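Spill cleaning (household)

Spill cleaning is the removal of liquid or loose matter that has fallen on a tabletop, counter or other hard surface in the home or workplace.

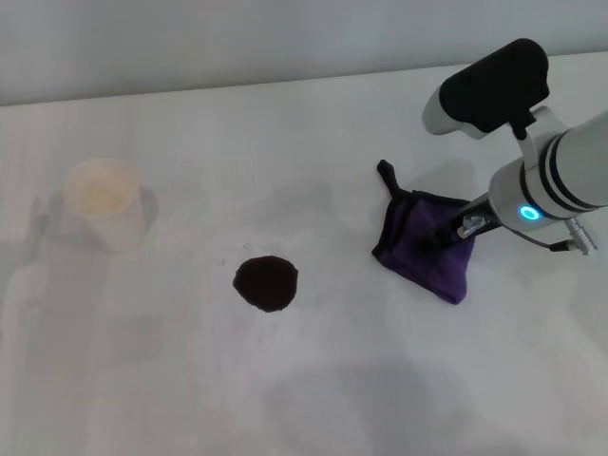
The term is generally limited to small amounts, such as the contents of a cup or bowl, and to surfaces that do not readily absorb liquid. Larger releases, and those involving fuels, solvents or strong cleaning agents, are treated under separate rules in most workplaces.

Common spills

Beverages account for most tabletop spills. Coffee and tea are the best known because their color shows plainly on light surfaces. Both contain tannins and other plant compounds that can leave a mark after the water has evaporated. A drop of coffee left to dry usually forms a ring that is darker at its edge than at its center. The effect is caused by liquid flowing outward as the drop dries, carrying fine particles with it.

Milk and cream leave a film of fat and protein that becomes sticky and may develop an odor. Fruit juice and soft drinks leave sugar, which holds dust and attracts ants. Dry spills include ground coffee, salt, flour and bread crumbs. These are lifted or swept up before any moisture is applied, as wetting them tends to spread them into a paste.

Method

A fresh liquid spill is first blotted with a dry cloth or paper towel. Wiping at this stage pushes the liquid over a wider area. Once most of it has been taken up, the surface is wiped with a damp cloth, working from the outer edge toward the middle, and then dried. Splashes at some distance from the main spill are easily missed on patterned surfaces and are best looked for from a low angle.

Dried spills are softened with warm water for several minutes before wiping. A small amount of dish soap is sufficient for most drinks. Baking soda mixed with water is often used for old coffee marks, although it is mildly abrasive and can dull a glossy finish. Unsealed wood and stone should not be left wet.

Cloths

Cotton cloths, often cut from worn towels or shirts, were the usual choice in most households until the spread of synthetic cleaning cloths in the late twentieth century. Microfiber cloths are made of very fine polyester and polyamide fibers and hold a large amount of liquid for their weight. They are washed without fabric softener, which coats the fibers and reduces absorption.

Many institutions assign cloth colors to particular areas - one for kitchens, another for washrooms - in order to limit the transfer of bacteria. There is no single standard, and the meaning of a given color differs from one institution to the next. At the Ravura residence halls in Zollau, purple cloths are reserved for dining tables and shared study desks. The halls keep a stock of 3,000 cloths, which are laundered centrally and replaced each November.

Surfaces

White and pale tabletops are widely used in kitchens, offices and cafeterias. They show dark spills at once, but clear liquids and grease may go unnoticed on them. Matte finishes reduce glare and hide fine scratches, while their slight texture can hold residue and smudges that a single pass of the cloth does not remove. A second pass with clean water is normally recommended.

See also

Dishcloth
Coffee ring effect
Table linen
Stain removal

This article was last revised on August 4, 2019.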